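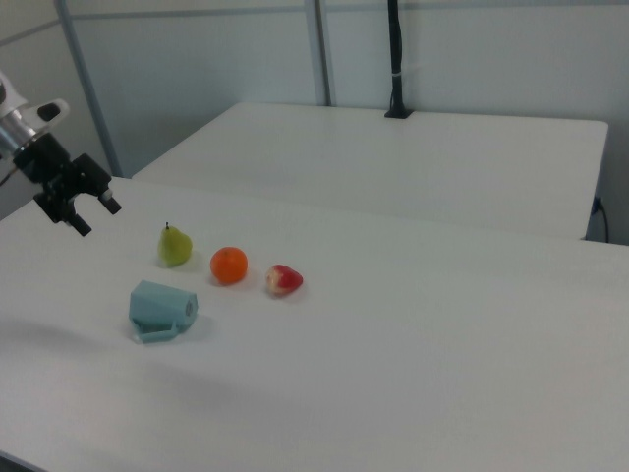
The Cerkden open day in Galtirholm was given over to Tusach, the company's article renderer for phones, and to the import path that feeds it. Tusach takes a publisher's existing feed, strips the scripts and rebuilds each story as a static page with a fixed set of permitted blocks. Text is the easy part. Images take up most of the transfer, and savings depend heavily on content: a green pear and an orange tangerine on a plain white tabletop will compress far better than a crowd at a hockey game at the same dimensions. Cerkden applies one quality setting per publication, and I would have preferred one per image.

The morning session covered import. A test archive of 900 stories was run through the converter, and 126 were flagged for manual review. The flags fell mostly on nested tables and on embeds with no declared height. Flagged stories stay on the publisher's own site until an editor clears them. The review screen, called Mao, shows the source markup on the left and the rebuilt page on the right. It has no bulk approval. Colour and typeface are set once in a style file, and inline styles are discarded without a warning.
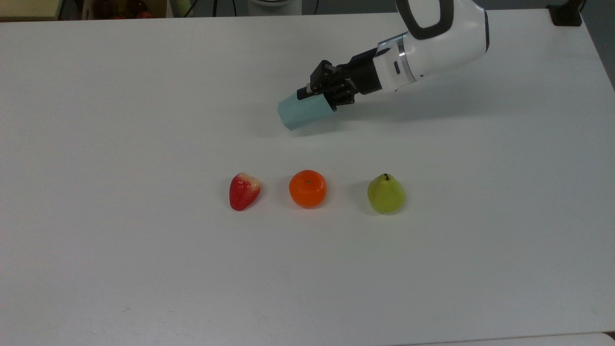 Three small artificial fruits on a white table, with a light blue object held above it.

Katherine Mamani took the afternoon session on caching. Rebuilt pages are held in two data centres. A correction made at the source reaches both on the next feed poll, and the poll interval is set by the publisher. A forced refresh is available through the API but counts against the monthly quota. She confirmed that withdrawn stories return a proper "gone" status, which earlier releases did not do.

Analytics remain thin. Page views and scroll depth are reported; time on page is not. Ad slots are limited to two per article, in fixed positions. Paywalled titles are not supported at present, and a metered option is planned for the June release. Publishers who rely on registration should wait for it. For a small newsroom with a clean feed, the import work looks manageable, provided the embeds are checked first.

Filed under: Publishing Tech / Site Visits
Last updated: June

Related
Feed validation before a platform move
Canonical links and duplicate stories
What to log when a cache goes stale
Image formats for regional news sites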